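第三百四十五項

1 項目表

ケニラウ社の作業項目表は345項からなる。第1項が「床に落ちた布を拾う」、最終項が「裂け目を糸で閉じる」である。配列は難易度順ではない。追加された順に番号が振られ、欠番は詰めない規則になっている。

古川七海の職務は、各項に判定を記入することだった。判定欄は「可」「条件付可」「不可」の三種で、備考欄は全角四十字まで。条件付可とした場合は、条件を備考欄に書く。四十字に収まらない条件は、条件とみなされない。

発注元のダラード社は、家庭と小規模工場の両方に機械を入れようとしていた。問い合わせの文面は一行で、機械はもう雑用ができるのか、とあった。古川はこの文を印刷して机の左端に貼り、以後ほとんど見なかった。

昨年の時点で、床の布は可、皿の積み下ろしは条件付可、濡れた皿の積み下ろしは不可である。箱の組み立ては可。箱の組み立てのうち、前の作業者が折り目を間違えた箱の組み立ては不可。ねじの補充は可だが、補充すべきねじの種類を棚札ではなく現物から判断する場合は不可。表はこの調子で下へ続き、似た文言の項が隣り合わないため、読む側は何度も前に戻ることになる。

2 酒井での試験

最終項の試験は2024年2月11日、酒井の分室で行われた。日曜で、空調は手動に切り替えてあった。

当初の案では作業着のかぎ裂きを対象にする予定だった。布は張力のかけ方で結果が変わり、再現性がない、という理由で技術側が反対した。代わりに出てきたのが手術用の器具と、皮膚に似せた面である。面には切り口が一本あり、中は赤い。古川は、これは雑用ではないと指摘した。技術側は、裂け目を糸で閉じる、という項目文に布の語がないことを指摘した。文言上は技術側が正しかった。

室内の照明は中央に寄せてあり、周囲は暗い。糸は上から下りて切り口の左寄りに達し、器具の先端がそのすぐ下まで来ていた。古川は制御卓の脇の椅子に座り、用紙に時刻と「刺入部、左端寄り」とだけ書いた。

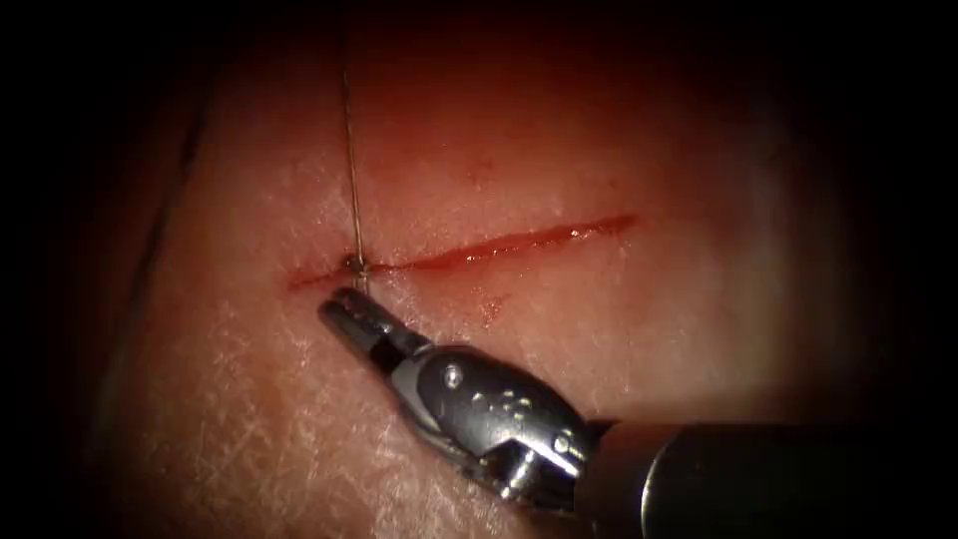

ラーキルソープ方式の採点は減点法で、持ち点は1,000である。停止一回につき何点、人が手を出したら何点、という換算表が付いている。しかし換算表は運搬作業を前提に作られており、糸という語が一度も出てこない。最も近い語は「紐状物」で、定義は「荷の外周に巻かれたもの」だった。

「荷の外周に巻かれていません」と古川は言った。

「では換算の対象外です」と技術側の担当者は答えた。「減点できません」

「減点できないなら満点になります」

「そうなりますね」

古川は用紙の余白に、採点不能、と書き、その下に、または満点、と書いた。どちらかを後で消すつもりだった。

休憩はとらなかった。古川は待つあいだ、第112項の備考を見直した。食器棚の扉を閉める。判定は条件付可。条件は「扉の内側に何も張り出していないこと」。家庭の食器棚でこの条件が満たされる時間帯は限られるが、時間帯を書く欄はない。機械ができるかどうかは、作業の前に人が何をしておくかで決まる。表にはその人の作業時間を入れる列がなかった。列の追加は過去に二度申請し、二度とも、機械の性能ではないという理由で戻された。

制御卓から短い音がした。古川は顔を上げた。

切り口の左端近くに結び目が一つできていた。短く切った糸の端が上下に出ている。切り口の下では、別の一筋が左の器具と右の器具のあいだを横に渡っている。右の器具は口を大きく開けたままだった。 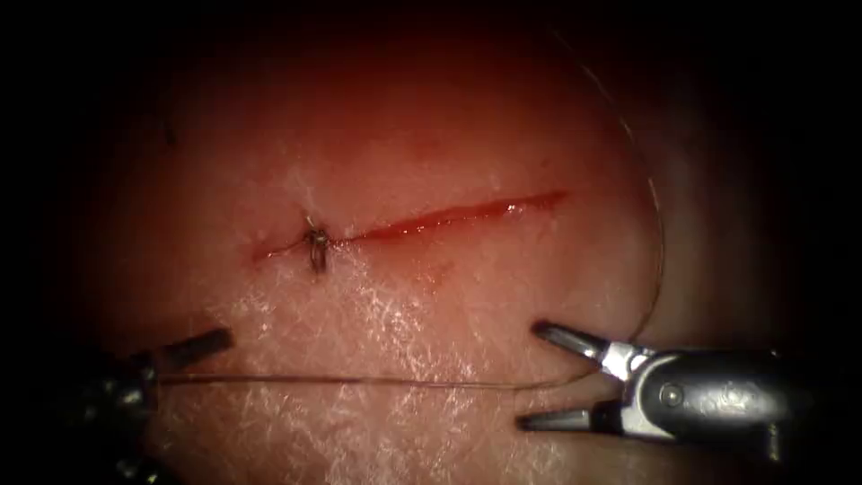

「これは、どこまでが一作業ですか」と古川は訊いた。

「閉じるまでです」

「閉じるというのは」

担当者は項目文を画面に出した。裂け目を糸で閉じる。注記なし。改訂履歴は一行で、起案者の欄に古川の名前があった。起案の経緯を古川は覚えていた。三月の決算期に項目数の端数を指摘され、帰宅後、食卓でかぎ裂きのある上着を見て書いた。上着はそのとき自分で縫った。何分かかったかは測っていない。

「人間の基準値はありますか」と担当者が言った。

「ありません」

「では比較もできませんね」

古川は用紙に、基準値なし、と書いた。余白がほぼなくなった。

ログの行数は900を超えていた。大半は位置の補正で、文字どおり同じ行が何度も出る。古川はログを読む訓練を受けているが、補正の連続が慎重さなのか迷いなのかを区別する訓練は受けていない。区別する必要もない。判定欄にはどちらの語も入らない。

終了予定の時刻が来た。結び目は左端のものだけで、その右側は開いている。左の器具も右の器具も口を開いていた。左の上あごのところから黒い糸がほぼ垂直に立ち、上の暗がりに入っていた。古川は立ち上がって角度を変えて見たが、判定に使える情報は増えなかった。

「続けますか」と担当者が訊いた。

「予定はここまでです」

「あと少しだと思いますが」

「少し、の単位は何ですか」

担当者は答えず、保存の操作をした。 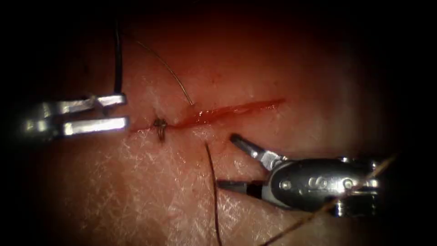
3 判定

帰りの電車で、古川は備考欄の文案を作った。

案A。「左端に結節一。残部は開放。採点表に該当語なく評価値を付さず。」四十字以内に収まる。ただし条件ではなく経過であり、条件付可の備考としては受理されない。

案B。「閉じる、の定義が定まり次第、再試験とする。」これも収まる。不可の備考としては通るが、不可とは書きたくなかった。結び目はほどけていなかったし、少なくとも古川の見ていた範囲では、担当者は手を出していない。

可の備考は空欄でよい。

問題は項目文にあると古川は考えた。床に落ちた布を拾う、には終わりがある。布が床になければ終わりである。裂け目を閉じる、には程度がある。母は粗く縫う人で、外から見えなければ終わりとした。古川は裏から触って糸目が揃うまで終わりにしない。家庭に置く機械は、そのどちらの家にも入る。仕様書の第2節に利用者設定の項目はあるが、音量と言語しか選べない。

自宅に着いてから、上着を出した。縫った箇所は袖口の内側にあり、糸の色が少し違う。端の始末が甘く、引くと一目ゆるんだ。古川は針箱を出し、老眼鏡をかけ、針に糸を通した。一度目は失敗した。二度目も外した。三度目に通ったので、時計を見て、開始時刻を書き留めた。

縫い終わりの時刻は、手がふさがっていて書けなかった。

翌朝、古川は分室に電話をかけ、再試験の枠を一つ押さえた。試験片の欄には、前回と同じもの、と伝え、少し置いて、袖口のかぎ裂きも追加してほしいと言った。布は再現性がないと担当者は言った。

「知っています」と古川は言った。「持ち込みます」

判定欄は空けたまま、用紙の余白から「または満点」を消した。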